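Crenshaw Tenant Repair and Advice Program
Interim Progress Report to the Inero Fund
Submitted 3/16/23 by Glykeria Politis, Program Manager

1. Period covered and status of the grant

The report covers the second half of the grant year, through the end of February. The program remains on schedule against three of the four milestones in the grant agreement. The fourth, the printed handbook for tenants, is behind schedule and is addressed in section 4. No change to the total award is requested.

2. Advice line and drop-in sessions

The advice line took 2584 calls during the period. Heating and hot water accounted for the largest share, followed by deposits and then by damp. Calls concerning notice to leave were fewer than in the first half of the year, although staff report that these calls have become longer and more often require a second conversation with a housing attorney.

Drop-in sessions were held at the Crenshaw office and, from the second month, at the branch library. The library sessions were lightly attended at first. Attendance improved after the hours were moved to the early evening, and the branch has agreed to keep the room available to the program through the end of the grant year.

Declan Te Moana joined the staff as advice coordinator and has taken over the rota and the training of new advisers. Under the revised training plan, each adviser sits in on calls for two weeks before taking any alone. This slowed the intake of new advisers in the short term. Repeat calls on the same question have since fallen, and we propose to keep the arrangement.

3. Minor repairs

The repair service completed work in 315 homes. Eligible work continues to be limited to jobs that can be finished in a single visit: door locks, window catches, dripping taps, loose handrails, weather stripping and similar items. Larger defects are referred to the landlord in writing, with a copy kept on the tenant's file.

Materials are bought through Tromik under the discount account opened last year. Prices for locks and sealant rose during the period and the materials line is now slightly over its midyear projection. Shih-chieh Kan, who supervises the repair crew, has moved the purchase of common parts to a monthly order, and we expect the line to come back within budget by the close of the year.

Twenty-two homes were visited but could not be served. In most of these the defect proved to be the landlord's responsibility under the lease. In the remainder, no adult was present at the agreed time. Reminder calls are now made on the afternoon before each visit.

4. Tenant handbook

The agreement calls for 1000 printed copies of the handbook. The text is complete and has been reviewed by Tadhg Ó Ceallaigh for legal accuracy. Two chapters, on deposits and on the right to withhold rent, were returned for revision and have been rewritten in plainer language.

The delay arises from translation. The first translator withdrew in the fall, and the contract with Adex for the replacement work was not signed until February. Ching-wen Man is now checking the translated chapters as they arrive. We request an extension of the handbook milestone by one quarter, at no additional cost.

5. Budget

Spending to date stands at roughly two-thirds of the award. Salaries are slightly under budget as a result of the coordinator post being vacant for the first weeks of the period. Printing is unspent for the reasons given above. We ask the Fund's permission to move part of the salary underspend to materials, within the limit allowed by the agreement without formal amendment.

6. Next period

The program will continue the library sessions, complete and distribute the handbook, and hold a workshop for small landlords who own 25 or fewer units. Landlords have asked for this on several occasions, chiefly for guidance on how repair requests should be recorded and answered. A draft agenda will be sent to the Fund for comment before invitations are issued.

Questions on the figures in this report should be directed to the program manager. Case files are available for inspection at the Crenshaw office on reasonable notice, with names removed.

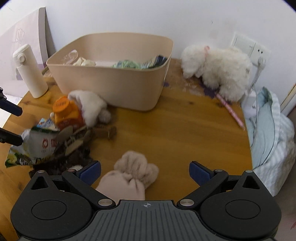

Wooden table against a white wall, with a hand-held gripper.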